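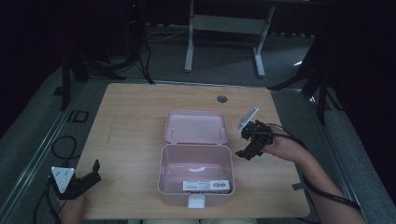

The operations manager at Bikano has a rule about equipment quotes. She reads the last page first. "The first page is what they want you to buy. The last page is what you end up paying for."

Bikano packs small household goods for other companies, mostly boxed sets and replacement parts, out of a leased building with low ceilings and not enough outlets. It has never owned a robot. By January the owners wanted a plan for whether it should, and the job of writing that plan landed on her, on top of everything else she does. She agreed to talk about it as long as her name stayed out. Her plan isn't finished and she doesn't expect it to please everyone who asked for it.

She started with two suppliers. Flokeo sells a complete packing cell, with the arm, the table, the guarding and a year of support under one price. Skollerora goes at it from the other end. It wants customers to begin with hand-held grippers, have people do the work with those, record it, and buy an arm later when there is enough material to train one.

"I liked the second pitch better, and that made me suspicious of it," she says. "It's cheaper to get into. You buy two grippers, a few stands, some cables, and you feel like you've started. But what have you started? You've started paying somebody to open and close a box."

She doesn't mean that as an insult to the work. Before she ran operations she packed for years, and she has strong opinions about lids, latches and small cartons. A hinged plastic box, she says, is a good test because it looks like nothing. The lid wants to fall one way or the other. The latch needs pressure in the right spot. A flat little carton sits against a wall of the box and a finger has to get behind it somehow.

"A person does that without thinking. So if a salesman shows me a robot stacking cubes, I say fine, now do a latch. And then do the latch on the box from the other supplier, the one where the plastic is stiffer."

Did either of them do a latch?

"One of them said it was on the roadmap. I wrote down 'roadmap' and put a line under it."

Her budget sheet is plain. There is a column for the purchase price, a column for what she calls the stuff around it, and a column for hours. The middle one has grown the fastest. When she first drafted it she had 11 items there. Now there are 45, and she reads a few aloud: cable runs, spare fingers, a second table, floor covering, curtains to keep the light steady, storage drives, somebody to come out and fix the network, a place to put it all when the space is needed for peak season. Most of these cost very little. A few have no price yet, and those are the ones she worries about.

"Floor space never shows up in a quote. They'll tell you the footprint of the machine. They won't tell you about the stands, and the cords going everywhere, and the two feet on each side where you can't park a cart anymore."

Power is another sore point. The building's panel is old, and the landlord wants a drawing before anything gets added to it. She has asked both suppliers for a one-page sheet listing what plugs in where. Flokeo sent a brochure. Skollerora sent a link to a login page that did not accept her login.

The labor column is where she and the owners disagree. Their first version of the plan assumed people could record sessions in slow periods, between orders, at no extra cost. She took that line out.

"There are no free hours. If somebody is holding a gripper in each hand they are not packing, and they are not on the phone with the carrier. And it's tiring. You try doing a full shift with something strapped to a cord in both hands. I'd want them off it after 15 minutes, then a break, and I priced it that way."

The owners thought that was generous. She thought it was the least she could offer and left it in.

She also wanted to know how much recording would be enough. This was the question she expected to be simple. Skollerora's answer depended on the product, then on the lighting, then on how much variation Bikano had in its boxes. When she pushed, she was given a starter figure of 482 sessions for one box and one carton. She asked what happened when the client changed the carton, as clients do, sometimes with a day's notice.

"He said some of it would carry over. I asked how much. He said it would be a good thing to find out together. I'm sure it would, but I'm the one paying for us to find out together."

She is fair about what she heard, or tries to be. The people from Skollerora, she says, were more open about what they didn't know than the people from Flokeo, who seemed to know everything. And she can see the sense in starting with hands before arms. If the work turns out to be a bad fit for a machine, grippers are a small mistake to be stuck with.

That thinking is behind the one outside voice she trusts in all this, a family machine shop called Ziółkowski that has kept Bikano's conveyors going for years. The shop bought an arm of its own a while back. She drove over to see it and found it working, on one part, which it does well. What interested her was the invoice folder next to it. The shop let her page through. The arm was the biggest single bill, but the small ones behind it added up to more, and they were still coming.

"They don't regret it. They said that twice. They also said they would have bought it a year later if they'd known what the first year was."

So what will the plan say? At the moment it has a small yes and a large wait. Yes to renting hand-held equipment for one season, for one product, with the hours paid for and written down. Wait on the arm, the cell, and anything that needs the landlord's signature. She has asked for rental terms in writing, with the return date and the cost of a lost or broken finger listed. She wants to know who owns the recordings if Bikano walks away. So far she has an answer to the first and a promise of an answer to the second.

The owners would like a payback date. She has left that box blank on the summary page, and she has been told it looks unfinished.

"It is unfinished. I can put a date in there if they want one. I can put any date they like - it's a spreadsheet."

The rental quote is due back from Skollerora before the next order cycle. She plans to read it from the back.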